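4. Naming and sorting of household objects

4.1 Background

The interviews described in Section 3 left one question open. Participants had talked at length about where things are kept at home, but they rarely said how they decided that two things belonged together. Work on household sorting has mostly used written word lists, which leave out colour, size and feel. We wanted to know how far these matter when people group familiar kitchen goods.

Catrin Wynne ran the sorting task in Vorkness in May. In all, 171 adults took part, each working alone at a table. They produced 1492 groupings, of which 426 were given a name by the participant without prompting. The rest were named when asked, or left without a name.

4.2 Packaging as a cue

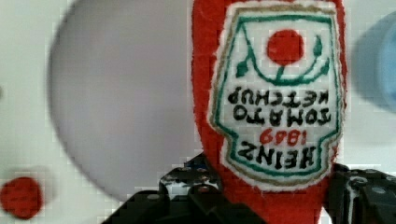 Figure 3. Ketchup bottle in plush form.

Participants who sorted by use put sauces with plates and bowls, while those who sorted by type of thing kept food apart from tableware. The first group was larger among people who cooked daily. Both groups, however, leaned on packaging when they explained themselves. A label shape can carry a product name a long way from the product. The soft red bottle in Figure 3 has a white keystone label edged in teal-green stitching, with a red embroidered circle for the tomato, and these few features do most of the work of identifying it. Makers of soft goods seem to rely on this - colour first, then label outline.

4.3 Sets and near-sets 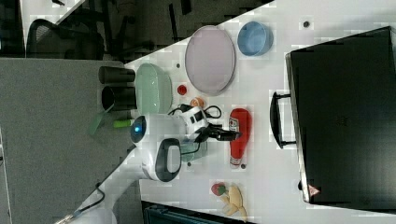 Figure 4. Tableware and ketchup bottle on a white tabletop.

Matching sets were less common in the interviews than we had expected. Of the 353 households in the earlier survey, most owned pieces bought at different times, and few could say when a set had become incomplete. Brayan Echeverri has suggested calling such collections near-sets, and we follow him. A near-set holds together by a loose likeness. The lavender plate, light blue bowl and pale mint-green bowl in Figure 4 differ in colour but share a pale tone, and people who spoke of near-sets often gave this kind of reason. The black cups are a harder case - they match each other and little else on the table. Cups of this sort were often treated as a pair outside the main group.

We did not test whether near-sets are stored together. The storage diaries kept for the Rimside project may help here, and we return to them in Section 6.

Contact: Catrin Wynne, Vorkness | Copyright the authors | Back to top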